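Home » Reviews » Simulation » Tomix cloth and sheet pack, two months in

Tomix sheet pack: a review from someone who folds things for a living

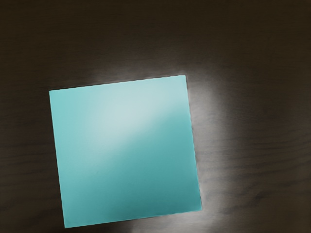
I've been using the Tomix pack for my cloth-folding work since March, and I'm still a bit giddy about it. For years our simulated fabric either behaved like wet cardboard or shot off through the table (anyone who has tried this will know the feeling!). Tomix gives you a plain square, a wooden table top, decent lighting and a solver that stays put when you pull hard on one corner.

The method behind it is simple enough. You train a folding policy on random starts, with the sheet turned and shifted each time, and the stiffness and shine are varied as well. I ran 2000 starts overnight on one ordinary desktop, then moved the policy straight over to our real arm with no extra tuning. It made a clean diagonal fold in 28 of 51 tries. That may not sound like much, but our old setup, trained on the Ilport meshes, never got past a handful, and I did a small lap of the lab.

The varied lighting seems to be doing a lot of the work. Preben Bech switched it off for one run and the policy kept grabbing at glare on the table, so leave it on. I'd love to see the same test on patterned cloth.

Niggles: the manual is thin on friction settings, and edges can look a touch jagged at the default mesh size. Going finer fixes that but makes each run some 2 times slower. Saving a scene halfway through a fold also crashed on me, though only with the grasp viewer open.

Would I buy it again? Yes, happily. Jytte Bundgaard has already pinched my licence for her towel project, and I want it back by Monday's build.

Posted by Gunhild Hjaltested in Simulation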